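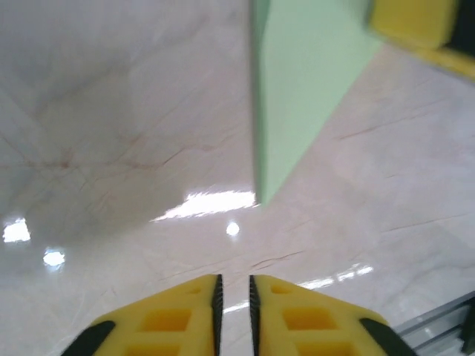
Wednesday, January 18, 2023
Goals and assists per minute, Carkollow striker

Picked this up again after the weekend round. The club site at Carkollow is saying their centre forward has the best scoring rate in the history of the league. Wanted to see whether it holds under our own minimums before it goes in the season file.

Data: Nodar match export, all competitions, current season up to the last full round. Filtered to league only. Cup minutes were still in the first pass and had to come out, so ignore the sheet with the green tab.

League minutes after filtering: 490
Goals: 10
Minutes per goal: 49

So the headline number is right as far as the arithmetic goes. The trouble is the cut-off. Our usual minimum for an all-time list is 10 starts and he isn't there yet, as a good part of his time has come off the bench. The club piece doesn't state a minimum at all. With no minimum, there is a Fitzgerald winger from years back who scored in a short substitute appearance and never played again, and he beats everybody.

Tried three versions:
Starts only. He drops out of the table.
Minutes only, floor at 450. He is first, comfortably.
Minutes only, floor at 900. He drops out again.

I don't love a floor that sits just under the player being tested. Going to leave him off the all-time list and put him in the season table with his minutes shown beside the rate.

Stoppage time. Nodar caps every match at 90, so a player who comes on at 85 is credited with five minutes even if the ref adds another eight. Skendell logs the actual whistle. I re-ran his substitute appearances on Skendell times and his total goes up by about 16 minutes. That pushes the rate to just over 50 and doesn't change the order. It would matter more for a late sub with a smaller total, so the column header should say which clock we used. At the moment it doesn't.

Assists are a mess. Nodar gives one for a rebound off the keeper, Skendell doesn't. Two of his are in dispute on that basis. I have kept them out of the combined figure until we settle on one definition — the same argument we had over the Fitzgerald penalties, where the player fouled was getting an assist in one source and nothing in the other.

Checked the own goal in the away match at Fitzgerald. It was first given to him and later changed. Nodar has the correction, our local copy did not. Fixed by hand and marked in the notes column. The 10 above is with that goal taken off.

To do:
Re-pull the local copy so the hand fix isn't needed.
Add the clock source to the header.
Ask the Skendell desk how far back their whistle times go. If they only start partway through the archive we can't use them for anything historical.
Run the whole thing again in May when the season is done and he has either passed 900 minutes or hasn't.

Sheet saved in the shared folder under strikers, second version. The first version can be deleted once somebody else has looked over the filter.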